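Stitches, tea and a very patient teacher

June 1, 2019

I'd been wanting to talk to Gheorghița Nistor about suturing for ages, and we finally managed it over two enormous mugs of tea in the canteen at Wanwood, where she teaches surgical trainees.
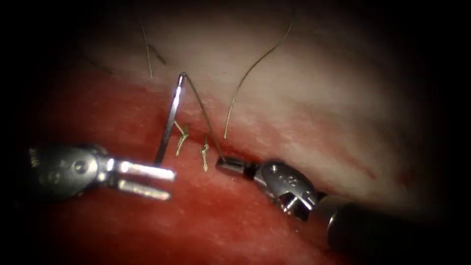
I started with the obvious one: is it anything like sewing? She laughed (I suspect she gets asked that at every party!). "A bit. My grandmother taught me to hem curtains and I was dreadful at it. With cloth you can pull as hard as you like and the cloth forgives you. Tissue doesn't. Pull too hard and the thread cuts straight through it."

The needle is curved, she told me, so that you can turn it through the tissue with a roll of the wrist. Trainees always want to push. "They shove it like a drawing pin. I say let the curve do the work, go in square, and follow it round until the tip comes up where you wanted it."

And the thread? I'd imagined that was the easy part. "Oh no, the thread is the naughty child. It's very fine, it drifts off, it loops round things. You have to know where your tail is before you start the next bite — otherwise you're tying a knot in something you'll have to undo."

Bogdan Zamfir joined us halfway through with a cheese roll. He was one of her trainees and now does the teaching with her, and he still remembers his first session. "I did 19 stitches and she made me take out every one. The spacing was all over the place. I went home and practised on a banana skin till bedtime."

"They were awful stitches," said Gheorghița, quite cheerfully.

What does a good one look like, then? Bogdan said the two edges should just meet, with no bunching and no gap. Gheorghița looks at the tension first, then the spacing, and she doesn't care in the least how fast it was done. "Speed comes by itself. I've never once told anybody to hurry up."

They have a new group starting in July, and she's already putting the practice kits together. I asked if I could have a go. She said yes, but to bring my own banana.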